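Retro handheld won't keep saves after I turn it off, worth fixing or just sell?

Noemí Quezada
Posted in Handhelds & Mini Consoles

Got the Kesatov handheld on clearance in February, the one with the 40 built-in games. Loved it for a couple months. Now it forgets everything. Save in the menu, it says saved, play on for a bit, fine. Switch it off, switch on again and the slot is empty. Happens on every game I tried, the built in ones and the ones on my card.

What I did so far:
factory reset, twice
different SD card (same thing)
left it charging overnight
firmware says 2469 on the about screen, no idea if thats new or old

Store won't take it back, clearance is final sale. Seller listings for used ones are all over the place so I don't know if I'd get anything for it. Is this a known thing? I have 694 files on the card and don't want to lose the folder setup, took me forever.

Kedir Degefa
Sell it. Mine did the same and I got tired of messing with it. Bought a Weldu instead, buttons are mushier but it saves. Screen is better too imo

Soledad Quintanilla
Don't sell it yet, this is fixable most of the time. Had one and fixed my nephew's as well.

How are you turning it off? If you're sliding the power switch straight from inside a game, the save never gets written to the card. It sits in memory till you back out to the main list. The "saved" message comes up either way, dumb design. So: save, hit menu, back out all the way to the game list, wait till the little light stops blinking, THEN slide the switch. Try that before anything else.

If that does nothing it's probably the folder. The handheld wants a folder called SAVES, all caps, on the top level of the card. Factory reset is supposed to make it and sometimes doesnt. Put the card in a computer, look for it, make it yourself if it's missing. While you're in there copy the whole card to your computer, that way your folders are safe whatever happens next.

Firmware, I'd leave it alone unless the first 2 things fail. There's an update going around the Undness forum but people had trouble with it on the older boards, and you can't go back. Read the whole thread first, not just page one.

Also check the card isn't locked if you use one of those adapters. Sounds silly. The tiny slider gets bumped when you push it in and then nothing writes.

As for the used price, sealed ones do ok, opened ones without the box go for basically shipping money. So not much to lose by trying.
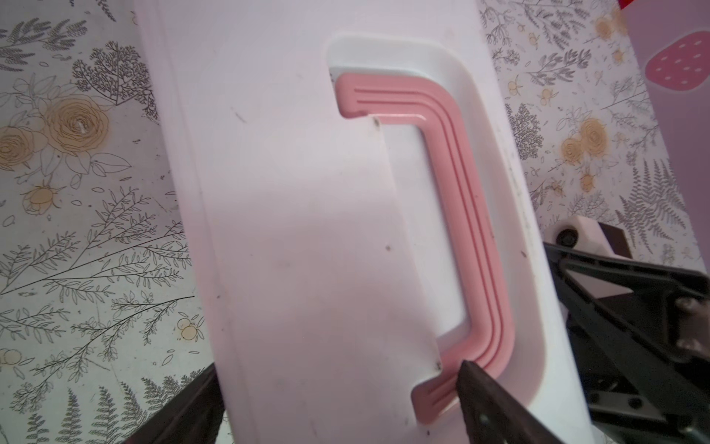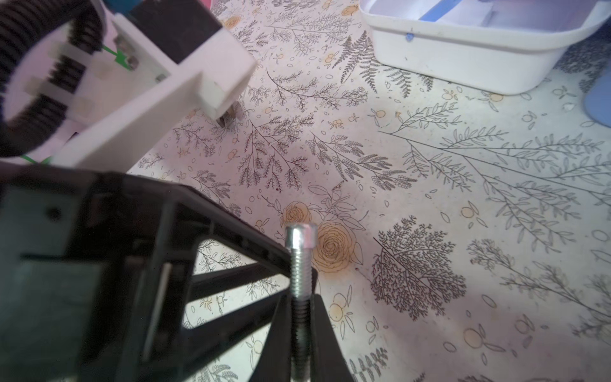

Forgot to say, if you do end up opening the shell (you shouldn't have to), pull the card out before you split it. The card slot sticks through the side and it's real easy to snap. And go slow with the ribbon cable for the screen, it's short.

Noemí Quezada
OK so it was the folder!! There was one called saves, lower case, and nothing inside. Renamed it, backed out to the list like you said, waited for the light, off and on, and my slot is there. Tried it on three games. Copied the card over too, took around an hour but whatever.

Still annoyed that it says saved when it isnt. Not touching the firmware.

Édgar Correa
Same problem here but mine only loses saves on the racing game, everything else sticks. Folder is all caps already. Anyone?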